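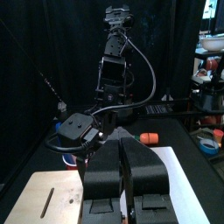
Section 4. Setting the Water Softener After Installation

Read this section before you touch the control head. The Dovico control head comes with factory settings that suit an average house, and I have yet to meet one. If your installer told you it was "all set," check the settings yourself. It takes a few minutes and may save you a good deal of salt.

What you need

A hardness test kit, with drops and not strips. A flashlight. Last month's water bill. A pencil. The quick card in the box says you also need the Drodum phone app. You don't. Everything in the app can be done with the four buttons on the head.

4.1 Test your own water

1. Run a cold tap that is not fed by the softener. An outside spigot is usually the one. Let it run for two minutes.

2. Fill the test tube to the line and add drops one at a time, swirling after each, until the color changes and stays changed.

3. Write down the number of drops. With most kits one drop equals one grain per gallon, but some use a different scale. Read the leaflet.

4. Do it again. If the two results differ by more than a grain, do it a third time and use the two that agree.

Note: Do not use the figure on the town's water page. It is an average over all the wells, and you are not drinking from all the wells. At the house in Vemthorpe where we worked out these steps, the published figure was well under the 24 grains we got at the spigot.

Note: If you have a private well, test for iron too. The usual advice is to add a few grains to the hardness setting for each part of iron. This works up to a point. With a lot of iron, no setting will save the resin and you need a separate filter ahead of the softener, whatever the box says about "iron control."

4.2 Enter the hardness

1. Press and hold SET until the display blinks. If nothing happens, the keypad is locked. Hold UP and DOWN together until the lock symbol goes out.

2. Press SET again until you see the letter H and a number.

3. Use UP or DOWN to reach your own number.

4. Press SET to save. Wait for the blinking to stop before you walk away. The head drops unsaved changes without any warning, and it will show the old number the next morning as if you had never been there.

The display may suggest a "comfort margin" and offer to add to your number. Say no. I can find no explanation of what the margin is based on, and its one sure effect is that the softener regenerates more often.

4.3 Set the time of regeneration

1. Set the clock first. It loses time after a long power cut.

2. Move to the screen marked R and choose an hour when no one draws water. The factory choice is 2 a.m. That suits most people. If someone in the house works nights and showers at that hour, move it.

3. Choose METERED, not CALENDAR. In calendar mode the unit regenerates on schedule whether you have used any water or been in Florida the whole time.

CAUTION: While the unit is regenerating, hard water goes past the resin and into the house. It will not hurt you, but some of it will end up in the water heater if you run hot taps.

4.4 Set the reserve

The reserve is the amount of soft water held back to get you through to the next regeneration. The factory sets it high.

1. Find your daily use. Divide the gallons on your bill by the days in the billing period. Our test bill covered 29 days.

2. Enter one day's use as the reserve. Our unit arrived set to 700 gallons, more than that house uses on any day including laundry day.

3. Leave it for a month, then test a softened tap just before regeneration is due. If it still reads soft, your reserve is large enough.

Brijesh Malhotra, who went over these steps, prefers a larger reserve for houses with frequent guests. I think guests can put up with a little hardness. Suit yourself.

4.5 Salt

1. Fill the tank no more than two-thirds. A full tank is more likely to form a crust, called a bridge, with a hollow under it.

2. Check for a bridge in May and again in the fall. Push a broom handle straight down. If it stops short of the bottom, tap gently until the crust gives.

3. Use plain pellets. Hadgu and other makers sell pellets with a cleaner mixed in, at a higher price. I ran them for one season and could tell no difference in the tank or at the tap.

CAUTION: Do not hit the side of the tank to break a bridge. The wall can crack, and a crack low down lets brine out onto the floor.

4.6 If the water still feels hard

Check the bypass valve before you call anyone. Fasil Yilma, who takes the service calls, finds it left partly open more than any other fault - usually after a plumber has been in. Both handles should point the way the arrows show. Next, look for salt in the tank. Then look at the clock.

If all three are right, run a manual regeneration by holding REGEN until the motor starts, and test again the next day. Slippery water is no proof of anything. Use the drops.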